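Checklist Rules for Hand-Held Gripper Sessions

May 20, 2018

The Adico collection guide went to its second revision in December, and I have been working from it since. Most of it is sound. A few rules needed tightening for sessions in furnished rooms, so I am writing down the version I now use. It applies to two-handed work with marker cubes on the grippers and a camera worn on the head.

Start with the markers. Every cube has to be rigid on its mount before the first episode. Push on it with a thumb; if it moves at all, remount it and repeat the calibration. The Adico text says "check periodically," which two people will read two ways. I check every 24 episodes and at every change of operator. The check goes in the log even when nothing was adjusted.

Lighting comes next. Glare on a printed marker costs more detections than dim light does, so I set exposure with the grippers at working height, in the positions they will have during the task. Ceiling fixtures directly over the work surface are the usual problem.
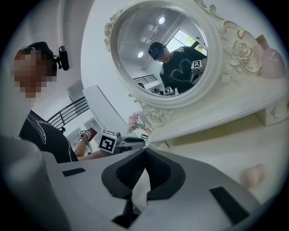

Mirrors need their own rule, and the guide has none. A reflected marker is a mirror-image pattern. A well-chosen dictionary will reject most of them, but a detector with loose error correction can still return a pose on the wrong side of the glass. My rule has two parts:

Turn off any detector option that accepts inverted or mirrored codes.
Discard any marker pose that falls behind the known plane of the mirror.

The second part requires measuring the mirror plane once per room and again if the furniture is moved. Covering the glass is simpler, but then the data no longer represents the room. On the Clekent set I ran the plane filter over 3597 episodes and it flagged 504 for review. Most of those were single-frame errors and were kept after the bad poses were dropped. Reviewing them took longer than measuring the plane would have in the first place.

Cables. Leave enough slack for full reach with both arms, then secure the rest at the forearm or the belt. A loop that hangs lower than the table edge can catch on a knob or an open drawer. Bjarnason's checklist treats this as a safety item only. I list it under data quality as well — a tug on the cable shows up as a jump in the gripper trajectory, and it is hard to tell from a real correction afterward.
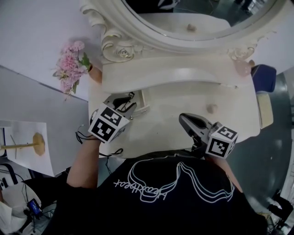
Drawers and other moving parts should start each episode in a defined state. "Closed" means fully closed. If the task begins with a drawer partly open, write the opening in millimeters and reset to it with a gauge block. Estimating by eye gives a spread that nobody can reconstruct later.

Jaw contact has a rule too. Approach a small opening with the jaws already set to the width needed, and make contact at low speed. Painted edges chip. The Fudstead protocol caps approach speed at 200 millimeters per second for all furniture tasks, and I have adopted that number without changes. It is slow enough for a new operator and does not bother an experienced one.

Faces are blurred before the files leave the collection machine, including faces in reflections. Run the blur on every camera stream. The gripper views get skipped most often, and they point upward more than people expect.

Still open: how to log an episode where the operator switches the leading hand partway through. At the moment I split it at the switch and mark both halves, which makes the episode counts disagree with the session sheet. I will update this page when I have a rule that survives a full session.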